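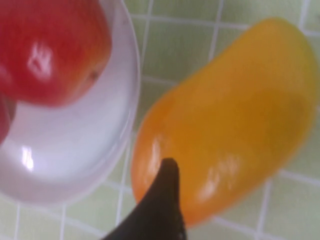
The Holmgren house: save it, move it, or let it go?

kjell_vik
December 8, 2020
So the for sale sign is up on the Holmgren house, the low one with the butterfly roof on Skosalberg Road. The listing says the lot and the house can be sold separately, and the house has to be off the land by the end of February if it goes that way. I've walked past that place my whole life and I'm kind of sick about it. Anyone here ever moved a house like that?

carportqueen
Oh no!! That's my favorite house in town (the breezeway! the little clerestory windows!). My aunt had a ranch moved 4 miles back in the day and it went fine, but hers had a crawl space and a plain gable roof. Isn't the Holmgren on a slab?

kjell_vik
Yep, slab. With heating pipes in it, I'm told.

dwell_on_it
Then you're not moving it, you're taking it apart and building a new one with some of the old boards. I like the place too, but it was designed for that slope. Put it on a flat lot out by the highway and what do you have left?

Viera Vlček
I disagree with dwell_on_it pretty strongly. Post and beam is about the friendliest thing you can take down and put back up. We did it with a smaller one (three bays, same kind of roof) and every beam got tagged and went back where it came from. The slab stayed behind, sure, and I cried over the fireplace, but I live in it and it feels like the same house to me.

carportqueen
Viera, pictures please, I beg you. Who did the work?

Viera Vlček
Drikska did the takedown and the trucking. They were slow to call back but careful with the glass. I'd get a second quote from Ciko too. And Kjell, ask about overhead wires on the route before you fall in love with a lot, that was the part that nearly sank us.

dwell_on_it
Okay, three bays I can believe. The Holmgren is a lot more house than that. I'd still rather see somebody buy it with the land and leave it alone.

kjell_vik
Well so would I! I just don't have that kind of money. I've left a message with the agent about getting inside, and I'll call Drikska in the morning.

carportqueen
Check the roof drain while you're in there. Those butterfly roofs always leak in the middle.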